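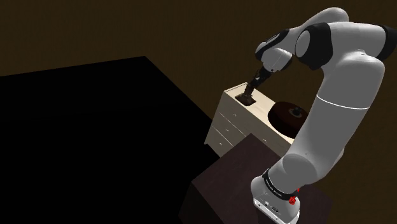 Why do drawers get stuck?

You are late. Your left sock is in the top drawer. You pull, and the drawer comes out as far as your thumb and stops. You pull harder. It stops harder. Somewhere downstairs a grown-up is saying your name in the voice they save for shoes and teeth.

Drawers have been annoying people for hundreds of years, and they use the same few tricks every time.

Trick one: friction

When two things rub together, they slow each other down. That is friction. You need it for walking, and you would miss it badly if it went. But an old wooden drawer slides on strips of wood called runners, and wood rubbing on wood has plenty of friction to spare. The more you stuff into the drawer, the harder it presses on the runners. Fifteen jumpers press harder than two. This is science's way of agreeing with whoever told you to tidy up.

Trick two: the wood gets fat

Wood was once part of a tree, and trees are full of tiny tubes for moving water about. Long after the tree has become furniture, the wood can still soak up water from the air. When it does, it swells. It doesn't swell much, but a drawer only has a sliver of space on each side to begin with. So the drawer that glided in a dry spell may jam in a damp February and then behave perfectly when a visitor comes to look at it.

Trick three: going in crooked

Pull a wide drawer by one corner and it twists. Now the front corner on one side and the back corner on the other are both digging in. Pulling harder makes them dig in more. Furniture makers call this racking. My aunt Deirdre Buckley calls it something else, and I am not allowed to put it here.

Try it yourself

You will need a shoebox lid, a smaller box that just fits inside it, and a candle that is NOT lit.

1. Put the small box in the lid and push it along with one finger, right in the middle. It should slide nicely.
2. Push it again, with your finger at one corner. Watch it turn and wedge itself.
3. Take it out. Rub the candle along both sides of the box and the inside edges of the lid.
4. Push from the middle again. Does it feel different?

Candle wax fills in the little bumps and makes the surface slippery. People have been rubbing it on drawer runners for a very long time. Dry soap works too, and your chest of drawers will smell cleaner than you do.

What about drawers that never stick?

Many newer drawers run on metal slides, with small wheels or balls tucked inside. Rolling makes far less friction than rubbing, so they glide with hardly a push. They will also shut on your fingers with hardly a push, so keep an eye on them.

How to open a stuck drawer

Use both hands, one on each side. Wiggle it gently left and right as you pull. If something is poking up at the back, open the drawer below or above and ask an adult to feel for it. Never put your foot on the front and heave. The drawer will come out all at once, and you will be sitting on the floor wearing it.

Your sock, by the way, is under the bed.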